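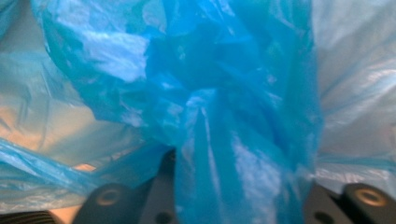 How much should we set aside for replacement gripper fingers when we plan a year of bag and film work?

Plan on one spare finger set per gripper per year, plus one full head assembly for every two grippers. Thin film is light on motors and hard on finger edges, so the spending goes to the small parts.

Judgate Equipment Desk
Ticket 173
Subject: Hand-held grippers, spares vs. new heads, need a number for June
Opened by: Heledd Griffiths, Gristham
Category: Purchasing / Robotics / End effectors
Status: Closed
Priority: Normal (changed from Low)

Heledd Griffiths, 9:12 am
Hi all! We're getting ready to put in our equipment request and I'd love some help before I send in something silly. We have 7 of the Timusura hand-held grippers here at Gristham, and they have been a joy. We started with boxes and cups, and now most of our sessions are plastic bags, small bins and desk stuff. The bags are the fun part. They're also where I've started seeing wear.

What I need to work out:

1. Do we replace the heads on everything, or only the fingers?
2. Is there a cheaper finger that does the same job?
3. Can I do the whole lot for $1000? That's the line I've been given, and it includes shipping.

I've quoted the heads at $173 each and the finger sets at $41 each (a set is left and right, with the screws). Both prices are delivered.

Units 2 and 5 slip on film. I can pinch a fold, lift, and the bag slides out from between the fingers a second or two later. The other units are fine, or fine enough that people have stopped mentioning it - which isn't the same thing, I know!

Judgate desk, 9:40 am
Thanks, Heledd, good clear ticket. Seven heads comes to $1211, so that option is out before we start. Before we split the money up, can you find out whether the slipping is coming from the fingers or from the jaw? A worn finger and a loose jaw feel the same in the hand and cost very different amounts to fix.

Try this on units 2 and 5, and on one you trust:

- Close the jaw on nothing and hold a sheet of printer paper behind it. Look for light between the pads.
- Pull a strip of the bag film out of the closed jaw by hand, slowly, once near the tips and once near the base.
- Wiggle each finger with the jaw closed. Any play at the screws, tighten and repeat.
- Swap the fingers from the trusted unit onto the bad one and pull the film again.

The last one tells you the most. Please do it even if the first three look conclusive.

Heledd Griffiths, 11:05 am
Doing it now. I've picked unit 4 as the good one.

Heledd Griffiths, 1:31 pm
OK, results, and I'm really pleased with how clean this came out.

Unit 4 (good): no light between pads. Film holds at tips and base. No play.

Unit 2: light at the tips only. Film holds at the base, slides at the tips. A little play in the right finger. Tightened it, slightly better, still slides. With the unit 4 fingers on it: holds everywhere! So unit 2 is fingers.

Unit 5: light along the whole length on one side. Film slides everywhere. No play at the screws. With the unit 4 fingers on it: still slides. So unit 5 is the jaw, or at least something behind the fingers.

I put the fingers back on 4 and rechecked. Still good.

Judgate desk, 1:50 pm
Very useful. Unit 2 is a $41 fix and unit 5 is a $173 fix. Could you run the paper and film checks on the other four before we do any sums? Also, please look into the brass inserts on each unit. If one has turned in the plastic, the finger mount won't stay square no matter what you bolt to it, and that unit wants a head.

Heledd Griffiths, 4:22 pm
That was most of my afternoon and I don't regret a minute of it. Our setup was already out, so I kept the same table and the same mesh container and ran the film pulls between takes.

Unit 1: slides at the tips. Inserts fine. Fingers.
Unit 3: insert turns when I tighten the screw. Head.
Unit 6: light along one side, like unit 5. Head.
Unit 7: holds, but both finger edges are rough. Inserts fine. Fingers, eventually.

So that's heads for 3, 5 and 6, and fingers for 1, 2 and 7, with unit 4 still the star pupil.

One question I got from two people in the room: do the scuffs matter? Most of our fingers have pale marks on them somewhere and I don't want to be replacing parts for looks.
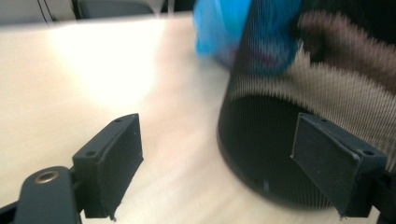
Photo: Heledd Griffiths / Gristham

Judgate desk, 4:45 pm
Pale specks and scuffs along the lower rim of a finger, as on the left one there, I'd leave alone. That part never touches the bag. The thin whitish line on the upper edge of the right finger I would run a fingernail over. If it's a scratch, leave it. If it's a burr, take it off with fine sandpaper, two or three light strokes, because a burr will catch film and tear it, and then you end up blaming the grip. No purchase needed for either.

Pressing a finger up against the base of a mesh bin is ordinary use and the fingers should take it. If you are doing a lot of it, glance at the screws once a week.

Heledd Griffiths, 4:58 pm
Burr! Sanded it. Two strokes. That is the cheapest repair I've made all year and I am telling everyone.

On to question 2. I found a finger from Stüber that looks like it would bolt on. Same screw pattern on the drawing, softer pad, and they sell it singly, so we could stock rights and lefts separately. I get quite excited about this because our right fingers seem to go first. Has anyone tried them on a Timusura head?

Judgate desk, Thursday, 8:30 am
We haven't had one on the bench, so take this as reading and not testing. Things I'd want answered before putting it in a budget:

- Is the pad the same thickness? A thicker pad changes where the jaw closes, and your recordings from before and after the swap won't match up.
- Is the color the same matte dark finish? If you're using the camera view for anything downstream, a shiny or pale finger is a change worth writing down.
- Can you buy one pair and try it first? If they have a minimum order, I'd pass for this round.

Mixing types across your units is the part I would avoid. You'd save a little on the order and spend it again on keeping track of which unit has which.

Heledd Griffiths, 8:52 am
Asked them. The pad is thicker, and there is a minimum order. I'm parking Stüber for now, a bit sadly. The softer pad is tempting for bags though, and I'm leaving a note in our planning sheet to borrow a pair from somebody if I can.

Here's my go at the order, tell me if the thinking is off:

3 heads, for units 3, 5 and 6: $519
3 finger sets, for units 1, 2 and 7: $123
Subtotal: $642
Left: $358

Heads come with fingers fitted, so I've left those three units out of the finger line. With the rest I could get two more heads as spares ($346), or a stack of finger sets, or one and the other. My gut says one head and finger sets. If a head fails in the middle of a session I want to be back up the same day, and for fingers I want a drawer full.

Judgate desk, 9:20 am
Your thinking is good and so is your gut. One spare head is enough for seven units at the rate you're going. Put the rest into fingers:

4 heads: $692
7 finger sets: $287
Total: $979

Three of the seven sets go on right away and four go in the drawer. You finish $21 under the line. I'd leave it there and not hunt for something to spend it on.

Two planning notes for next time. Log the date whenever a finger gets changed, and write down what the unit was mostly handling. Bags, mesh and hard boxes wear the parts in different places, and with a few months of that you can put a real rate in the request in place of our rule of thumb. And keep the old fingers from unit 7. They still hold, so they're fine for training new people.

Heledd Griffiths, 9:34 am
This is great, thank you! Sending the request with exactly those lines. I've made the log already (a shared sheet, one row per unit, columns for date, part, what we were handling and who swapped it). I also added the four checks to our Monday start-up so we catch the next loose insert before it costs us a session.

One last thing - should I be asking for an eighth gripper next year, or is it smarter to keep seven going? We're turning people away from sessions now and then, but only on bag days.

Judgate desk, 9:41 am
Keep the seven going through the summer and look at the log in the fall. If the bag days are short because units are down, spares fix that. If all seven are up and people are still waiting, you have your case for an eighth, and the log will make it for you.

Heledd Griffiths, 9:43 am
Perfect. Happy for this to be closed.

Status changed: Open to Closed
Linked: Timusura head assembly, Timusura finger set, film pull check
Follow-up: inserts on unit 4, next service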